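Brijesh Chaturvedi has laid out control panels for 20 years, first for marine winches and now for Plundel, where he specifies the knobs, pegs and sliders fitted to the company's training boards. He spoke with Shalini Rawat on a Friday at the Kutari workshop.

The current board carries every moving part on one flat panel. "The operator shouldn't have to read anything," Chaturvedi said. "If the part is blue, it moves or comes out. If it's white, leave it alone."

Colour was settled early. Grey parts on white were tried first and rejected under low light. Matte finish took longer. "Gloss gives you a highlight that wanders when you shift your head. People reach for the highlight." The finish now comes from Bahrami, a coating shop that also does his test pieces.
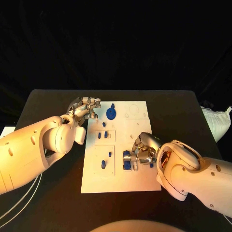

*The white board with its blue knob, pegs and slider.*

Rawat asked why the panel is divided into plates instead of being cut as a single face. Chaturvedi said it was a maintenance decision. "A slider track wears well before a knob bearing does. On the old Turkau panel you scrapped the lot. With separate plates, it's 2 screws from the back and you fit another."

The test centre in Kutari cycled 136 plates between March and September. Of those, 7 were pulled for excess play, all slider plates. The track has since been deepened and the block given a longer skirt.

The knob has not changed. It is a disc with a small raised stem, which gives the fingertips a reference for position. "A plain disc feels the same at every angle," he said. "You end up looking down to check it, and then you've lost whatever else you were watching."

He is less satisfied with the peg. "It's small. I'd like it fatter, but then the hole changes, and the plate changes, and I'm back at the drawing stage." A revised peg is on order.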